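4.2 Do drivers remember what they smelled?

The claim that smell anchors the memory of a road trip is repeated so often in travel writing that it is easy to forget how thin the evidence is. Qureshi's survey is the usual source. It asked people at home, weeks after a drive, whether they could recall a smell from the route, and most said yes. We see two problems with this. First, a person who is asked for a smell will usually produce one. Second, the survey had no way to check whether the paper mill or the cut hay was on the road they drove, or on some other road, or in a song.

We tried to do a little better. Drivers on the Karnton loop were asked to go with the windows down for one lap and up for the other, with the order of laps switched for half of the group. The loop passes a feed lot, a bakery, two stretches of pine and a long dull piece of four-lane where, as far as we could tell, there is nothing to smell but exhaust. All laps were driven in August, in the late afternoon. At the end each driver wrote down whatever they recalled, in any order, with no mention of smell in the instructions. We collected 943 separate items from 40 drivers.

Only 13 of those items named a smell. Nine of the 13 were the feed lot, which can be seen from the road well before it reaches the nose, and which several drivers also listed as a sight. We do not think this supports the idea that smell does special work. A friendlier reader might answer that smells are hard to put into words, and that a written list favors signs, bridges and other cars. That may be true, but then the same objection applies to Qureshi, and it can't be raised only when the numbers come out low.

Windows made less difference than we had been told to expect. Drivers wrote slightly longer lists after the lap with the windows up, perhaps only because it was quieter. Two drivers said the wind noise made them want to get the lap over with – hardly the open-road feeling the brochures promise.

The lists were written by hand and sorted on paper before anything was typed. Zoltán Szekeres and Imre Dudás sorted them separately, one set by type of item and one by place on the loop, and the sorted bundles were clipped and compared afterward. General handling of clips of the kind used is shown in Figure 3.
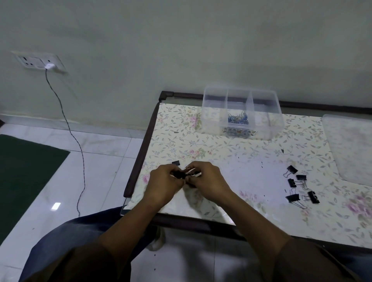

Figure 3. Black and silver binder clips, held in both hands over a low table.

The two sorters disagreed mostly over items such as "hot air" and "dust," which Szekeres counted as touch and Dudás as smell. Even if every disputed item is handed to smell, the total remains small. We have left them out of the main count and list them in the appendix, where readers who want to argue for the nose are welcome to them.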